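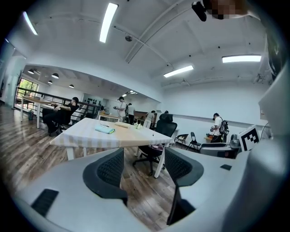 I've been arguing with my friend Ashok Rana since last June, and I've decided to finally put my side in writing. (He has his own newsletter. He can answer me there, and he will!)

The argument is over the handbook. When Ashok and I were at Plirine, we collected demonstrations with hand-held grippers under a handbook that ran to 144 rules. I wrote a good chunk of them, so I get to complain. Rule 31 said how many fingers' width a folded cloth could hang over a table edge. Rule 88 covered shoelaces. I remember being very proud of the shoelace one.

Ashok thinks that's what a serious shop looks like. If two operators fold the same towel two different ways, he says, you've got two tasks and you'd better write down which one you wanted. I used to nod along to this. Then we went back through 400 recordings that reviewers had thrown out, and most of them looked fine to me. Somebody had started with the wrong hand, or a chair was a foot from where the diagram put it. Meanwhile the recordings we kept had a marker half covered by a sleeve, and those sailed right through. There wasn't a rule for sleeves.

So my position is that you need a short list and you need to mean it. Keep the markers clean and uncovered. Check calibration before every session, including the one after lunch. Let people in the room know you're recording, and let them say no without having to explain themselves to anybody. Stop when you're tired. Write down what went wrong in plain words, right then, while you still remember. I could maybe be talked into two or three more.

Everything else I'd leave to the person holding the gripper. Nhung Kiều, who trained half of us, used to move things on the table between takes just because she felt like it, and reviewers hated it. I think she had it right. People's homes don't come with a diagram.

Ashok's best point, and it does bother me, is that short lists only work with good operators. New folks want to be told. When Thắng Triệu started he asked me which way to face the table, and "whichever way you like" was no help to him at all. Okay, fine. Give new people a week next to somebody experienced, and pay both of them for it. That costs more than printing a handbook, I know.

What I won't budge on is the consent part.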